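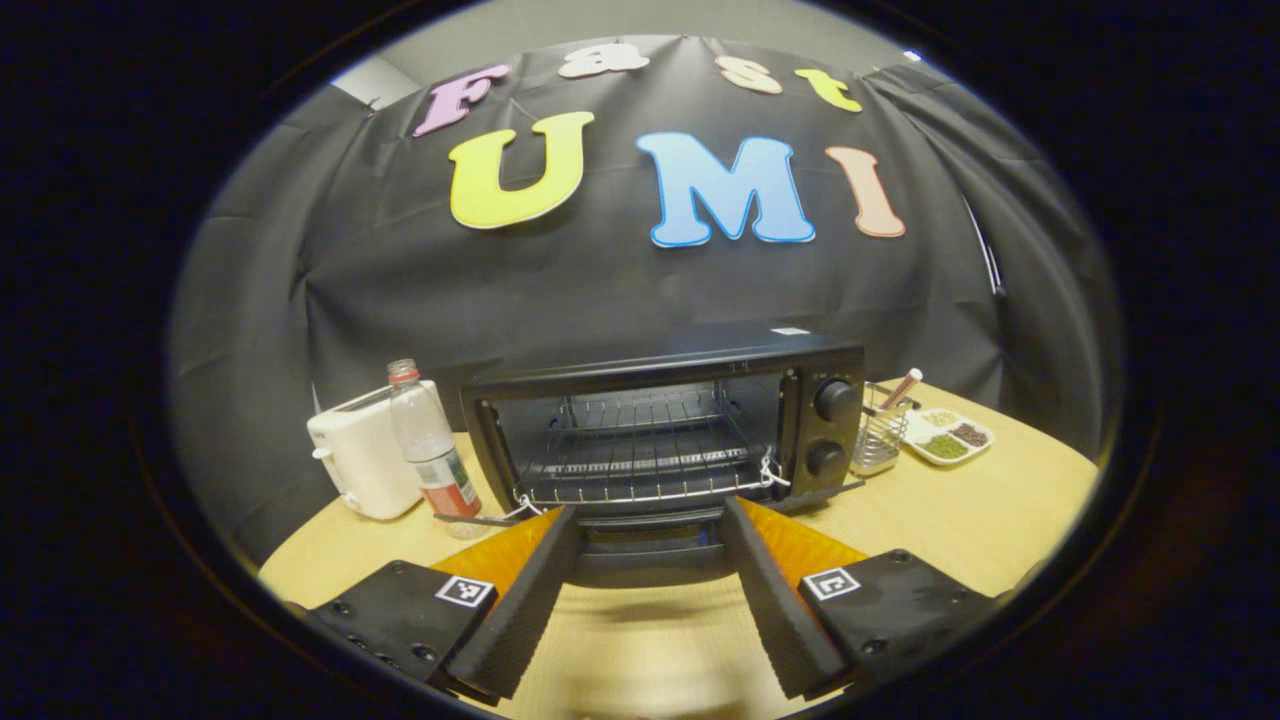
Unit 4: Small Heating Appliances: Load, Control and Energy Use

Handout for Tuesday's lecture. Bring a calculator. The worked questions at the end are due before the next practical.

4.1 Scope

This unit covers portable appliances that turn electrical energy into heat by passing current through a resistance: kettles, toasters, toaster ovens, fan heaters, hotplates and irons. Induction hobs and microwave ovens are left to Unit 6. Heat pumps are not covered in this module.

All values assume a nominal supply of 230 V, single phase. The supply voltage is allowed to vary within limits, and an appliance will draw more or less than its marked power accordingly. Ratings marked as a range (for example, 220-240 V) normally give a power range as well. Use the value for 230 V where it is stated, and otherwise work from the element resistance.

4.2 The resistive load

An element behaves very nearly as a pure resistance. Voltage and current are in phase, the power factor is close to one, and the usual relations apply:

P = V x I
P = V squared / R
R = V squared / P

For an appliance rated at 1000 W:

I = 1000 / 230 = 4.35 A
R = 52 900 / 1000 = 52.9 ohms

For an appliance rated at 3000 W:

I = 3000 / 230 = 13.04 A
R = 52 900 / 3000 = 17.6 ohms

The second result lies at the limit of a 13 A plug. Appliances are not normally sold with a plug above this rating, and a larger load needs a fixed connection with its own circuit.

Because power depends on the square of the voltage, a small drop in supply has a larger effect than students tend to expect. A fall of five per cent in voltage gives a fall of nearly ten per cent in power. A kettle on a long, undersized extension lead takes noticeably longer to boil, and the missing power is partly being given off in the lead.

4.3 Element types

Open wire. Resistance wire wound on mica or ceramic formers. Low thermal mass, quick response, fragile. Found in toasters and fan heaters. The wire is live when the appliance is on and may be live when it is off if the switch breaks only one conductor.

Sheathed. Resistance wire packed in magnesium oxide powder inside a metal tube. The powder insulates electrically and conducts heat fairly well. Found in ovens, kettles and immersion heaters. The powder takes up moisture during long storage, which lowers the insulation resistance. See 4.6.

Quartz tube. Wire coil inside a quartz envelope. Reaches working temperature in a few seconds and gives much of its output as radiant heat. Found in grills and some compact ovens. Breaks under mechanical shock.

Thick film. A printed resistive track on an insulated steel plate. Found in flat-bottomed kettles. Fails quickly if run dry, and depends on its cut-out.

4.4 Modes of heat transfer in an enclosure

In a small oven all three modes act together. Radiation from the elements heats the upper and lower surfaces of the food directly. Natural convection moves air within the cavity. Conduction takes place between the tray and whatever stands on it.

The smaller the cavity, the larger the share of radiation, for the plain reason that the food is close to the element. Surface browning is therefore quick compared with heating of the centre. A fan raises the convective share and evens out the temperature, at the cost of drying the surface.

Losses pass through the walls and the door. Full-size ovens have a blanket of mineral wool. Portable ovens often have only a thin air gap between inner and outer shells, so outer surfaces become hot in normal use. Clearance from walls, curtains and cupboards should follow the maker's instructions, and nothing should be stored on the top.

4.5 Control

Bimetal thermostat. Two bonded metals with different rates of expansion bend as they warm and open a contact. Cheap and robust. The contact closes again at a lower temperature than that at which it opened; the gap between the two is the differential. In the Dralen test oven used in the practical, the differential was measured at 18 K at the sensor. The swing at the centre of the cavity will differ, and students should measure it.

Energy regulator. Switches the element on and off in a fixed ratio set by the knob. It does not sense the temperature of the food or the air. Used on hotplates.

Electronic control. A thermistor feeds a small controller that drives a relay or triac. The differential can be made small. Relays are generally given a minimum on time to limit contact wear.

Mechanical timer. A clockwork spring opens the supply contact at the end of its run. Scale markings near zero are unreliable. Turn past the ten-minute mark and then back to the wanted setting.

Thermal cut-out. Separate from the thermostat and set higher. May be self-resetting, manually reset or a one-shot fuse. A one-shot fuse that has opened shows that something else has failed. It must never be bridged.

4.6 Inspection and testing

Carry out the steps in this order. Stop at the first failure and label the appliance.

1. Unplug the appliance and let it cool.
2. Examine the flex along its whole length, including the point of entry at both ends.
3. Open the plug if it is rewirable. Check terminals, cord grip and fuse rating.
4. Check the casing, feet, door and knobs for damage.
5. For Class I appliances, test earth continuity between the earth pin and exposed metal.
6. Test insulation resistance between the joined live and neutral pins and earth, with the appliance switch on.
7. Record the results on the Nutar sheet, one line per appliance.

A low reading at step 6 on a sheathed element that has been in store may be caused by moisture. Mark the appliance as failed and pass it to the technician for drying out and retest.

4.7 Energy and running cost

Energy in kilowatt-hours is average power in kilowatts multiplied by time in hours. For a thermostatically controlled appliance the average power is the rated power multiplied by the duty, meaning the fraction of time for which the element is on.

Worked example. An oven rated at 800 W warms up for six minutes with the element on throughout, then holds temperature for 24 minutes at a duty of 0.5.

Warm-up: 0.8 x 0.1 = 0.08 kWh
Holding: 0.8 x 0.5 x 0.4 = 0.16 kWh
Total: 0.24 kWh

Note that warm-up accounts for a third of the total here. For short cooking times it may be the larger part.

4.8 Questions

1. Find the current and element resistance of an 800 W appliance at 230 V.
2. Repeat for a supply of 220 V, taking the resistance as unchanged. State the new power.
3. A 3000 W kettle and a 1000 W toaster are plugged into the same 13 A extension lead. Calculate the total current and state what should happen to the fuse.
4. Explain why an energy regulator is unsuitable for an oven.
5. Using your readings from the practical, plot temperature against time for two full thermostat cycles. Mark the differential on the graph.

Reading: Umton course reader, sections on resistive loads and thermostats. The Kneževič data tables are needed for question 5 and may be borrowed from the lab shelf.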